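Teleop demos: how many is enough before you stop touching the thing?
Forum > Hobby Automation > Teaching by demonstration

mossbucket
OK so I've been at this since August and I need somebody to talk me down. I've got a simulated tabletop task, pick up the cup and set it on a mark, and I'm driving the arm by remote control with a secondhand Stollari puck. I have 80 clean demos. The policy I trained on them gets to the cup and then sort of hovers next to it like it's waiting to be introduced. Do I record more? Do I throw these out and start over? The Hanbridge tutorial says 800, and I would like to keep my wrists.

tinplate_ray
800 is silly for one cup. What does your approach look like? If you come in from a different side every time, 80 won't cover it.

mossbucket
All over the place. I figured variety was good??

tinplate_ray
Variety in where the cup is, sure. Variety in what YOUR HAND does when the cup is in the same spot, no. You're showing it five different answers to one question and it's averaging them. The average of left and right is straight into the cup, or a polite hover.

Jingyi Deng
I'd push back on that a little. It depends on what you're training. If the model can hold more than one way of doing a thing, mixed approaches are fine, and you get something that copes better when there's clutter. I've had good luck mixing on purpose. With a plain regression setup, yeah, what Ray said.

mossbucket
It's the plain one. It came with the Findix starter kit and I haven't touched it.

Jingyi Deng
Then pick a side and stick to it :)

gullwing_dan
Can I ask the rude question, why the puck at all? I gave up on remote control and just grab the arm and move it. Kinesthetic all the way. I got a drawer task working in a single afternoon and my demos are smoother than anything I ever did with a controller.

mossbucket
Not rude, but mine is in simulation, so there's no arm to grab!

gullwing_dan
Ha, fair. I skimmed. I still think you should get out of sim as soon as you can though.

Malou Overgaard
Dan, we have this fight every month. Grabbing the arm is lovely until your own elbow is in every camera view and the policy learns to look for your elbow. I teach the evening group at Sepúlveda and we do both. People who start with remote control are slower for the first week and then they get a feel for what the cameras can and can't see, and that sticks with them. Moss, are you driving from the wrist view or from a fixed one?

mossbucket
Wrist, mostly. The fixed view makes me mix up left and right.

Malou Overgaard
Then look at your wrist view at the moment it starts hovering. Can you see the cup?

mossbucket
Oh. Um. Kind of?
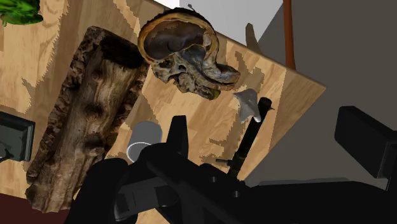

Page 2

mossbucket
Sorry, the reply got bumped over to a new page. So there's my wrist view, with the skull and the big log and everything else I put on the table when I was feeling creative. The cup is the short gray one, and all I get of it is the top, poking up behind the gripper. I've been steering by the white rim this whole time and didn't notice I was doing it.

Malou Overgaard
There's your hover, I bet. You know the rest of the cup is down there. Your policy gets a rim and a whole lot of black gripper. When you record, you're filling in from memory where the cup was a second ago, and the plain model only gets the current picture, right?

mossbucket
Right, single image in, move out.

tinplate_ray
I'd also lose the props. That's a lot of stuff for a first task. The log alone is bigger than anything you're trying to pick up, and it's gray and so is the cup.

Jingyi Deng
Disagree again, sorry Ray! Keep the props and move them between demos. If they sit in the same place every time, the model can use the skull as a landmark and never bother with the cup. Shuffle them and it has to care about the cup.

tinplate_ray
Get it working bare first, THEN shuffle. Otherwise when it fails you won't know which thing broke.

Jingyi Deng
I can live with that order.

gullwing_dan
What's the pale thing by the black rod? Shell?

mossbucket
It might be a shell, might be a chunk of something. It came in with a pack of random objects and I never looked at the label.

Malou Overgaard
Try this before you delete anything. Add the fixed view as a second input, keep driving from the wrist if that's what your hands like, and record a small batch where you come in higher so the cup stays in sight longer. Slow down near the rim too. Most people rush the last bit, and then the part that matters most has the fewest samples in it.

mossbucket
I for sure rush the last bit. OK. Higher, slower, one side, second camera. Does the second camera mean my 80 are garbage?

Malou Overgaard
Did you save the states or only the video?

mossbucket
States too, I think the kit does that by default.

Malou Overgaard
Then replay them and render the other view. Keep the ones that come in from your chosen side.

gullwing_dan
OK that is one point for sim. One.

mossbucket
Update, it's Friday and I've replayed the lot. Kept the left-side ones, added some slow high ones, took the table down to just the cup like Ray said. It grabs! It doesn't grab every time, and it still sets the cup down like it's mad at it, but it closes on the cup and lifts. Training was 2000 steps and I didn't change anything else.

tinplate_ray
Nice. Now put the skull back.

Jingyi Deng
And move it every time!

mossbucket
Yes, yes, both of you. Any tips for the angry put-down? I think I let go too early in my demos, the puck button is twitchy.

Malou Overgaard
Count to two in your head before you press it. If it's still slamming after that, post your gripper trace and I'll take a look.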